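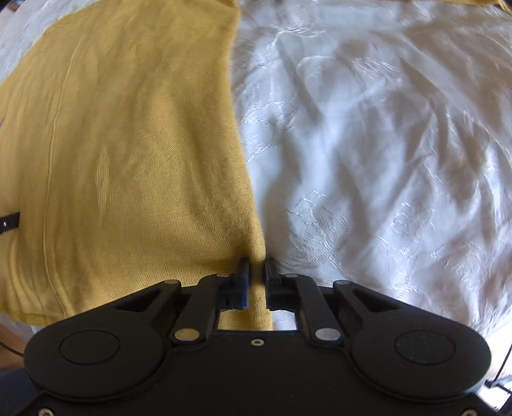

Bresbridge riders can now keep their old phones and switch carriers for free

Anyone in Bresbridge with a locked cell phone sitting in a drawer has a good reason to dig it out this month. Samonte, the regional carrier that serves most of the valley, has dropped its unlocking fee completely and opened the service to prepaid customers, people with older handsets, and even people who bought their phone secondhand. The change took effect at the start of November, and the first few weeks have been busy in the best way.

By the middle of the month the carrier had handled 1174 unlock requests from the Bresbridge and Jirnham area alone. Before the change, a prepaid customer had to keep the line active for a full year and then pay a fee on top. Now the wait is 3 months, the fee is gone, and the whole request can be made on a web form that fits on one screen. That is a big improvement on the old form, which had to be printed, signed and mailed!

Pramila Bhatia runs the phone help table at the Jirnham transit hall, where bus riders can stop in with questions on their way home. She has been helping people with the new form since it went live, and she is thrilled with it.

"I used to have to tell people to come back in spring, or to call a number and hope," Bhatia said. "Now I type in the serial number with them and most of the time we have a code before their bus leaves. I had a man in here last week who had been carrying two phones for years, one for his daughter overseas and one for everybody else. He left with one phone and two SIM cards in it. He was grinning all the way to the door."

The transit hall is a natural spot for this, as a lot of the people who ride the Bresbridge line cross over into Hutemmont for work, and Samonte's signal fades out a few miles past the bridge. With an unlocked phone, riders can put in a second SIM from a carrier that covers Hutemmont properly and stop losing their calls halfway through the trip. Phones with only one SIM slot can still be switched over by swapping the cards – a little fiddly on a moving bus, but it works.

How to make a request

The form asks for the phone's 15-digit IMEI number, an email address and the current phone number if there is one. To find the IMEI, open the dialer and type *#06#. The number pops up on the screen without placing a call. On many older phones it is also printed on a label under the battery.

Once the form is sent, Samonte checks that the phone has not been reported lost or stolen and that it was sold with a Samonte lock in the first place. Most requests are answered the same day. Requests for phones that went on sale a long time ago may have to be looked up by hand, and those can take up to a week.

The answer comes by email, with either a code or a note saying the phone has already been unlocked over the air. If it's a code, put in a SIM card from another carrier and turn the phone on. A box should come up asking for the network unlock code. Type the code in slowly and check it before pressing OK. Many phones allow only a handful of tries before they lock that box for good, and getting past that point usually means a trip to a repair shop.

If no box comes up at all, the phone may never have been locked. Bhatia sees this more than you might guess. "People assume every phone from a store is locked," she said. "I just put my own card in and see if it gets a signal. If it does, we're done, and they can go catch the early bus."

Unlocking a phone this way does not erase anything on it. Photos, messages and contacts stay where they are, though contacts saved on the old SIM card will go with that card when it comes out. Copy those over to the phone first, or to an account you can reach from somewhere else.

What is covered

Samonte's list now has 103 handset models on it, including flip phones and a good number of basic button phones that were left out under the old rules. Tablets with a SIM slot are on the list too. Mobile hotspots are not there yet, but the carrier says it is working on them and hopes to add the first ones early next year.

Phones still being paid off in installments have to be paid in full before they can be unlocked. A phone locked by a different carrier has to go back to that carrier, and the help table can look up the right contact for you. An unlocked phone also isn't guaranteed to work on every network. It needs to support the radio bands the new carrier uses, and a few of the older models on the list will make calls on another network but get slow data or none. Ask the new carrier to check your model before you sign up for anything.

More help tables coming

The Jirnham table has been so popular that a second one is opening at the Bresbridge library, just inside the side entrance. It will have a small stock of test SIM cards from the carriers that cover Hutemmont, so people can see how their phone does before picking a plan. A third is planned for the ferry building, once the power outlets there have been sorted out.

Bhatia and her coworkers also took in 177 donated phones over the past month, many from people who had upgraded and found out that the old one could finally be unlocked. Each one is being wiped, unlocked, charged and tested, then passed on with a charger to riders who need a working phone. More than half have gone out already. Chargers are the bottleneck right now, especially the older micro-USB kind, so if you have a tangle of those at home, bring them along – the table will gladly take them!

The Jirnham help table is open from 3 p.m. until the last evening bus. There is no appointment system and no charge. Bring the phone with some battery left in it, along with the SIM card you want to use if you already have one. People who can't get to the hall can use the form on Samonte's support page, and there is a large-print paper copy at the ticket window for anyone who would like to fill it out by hand.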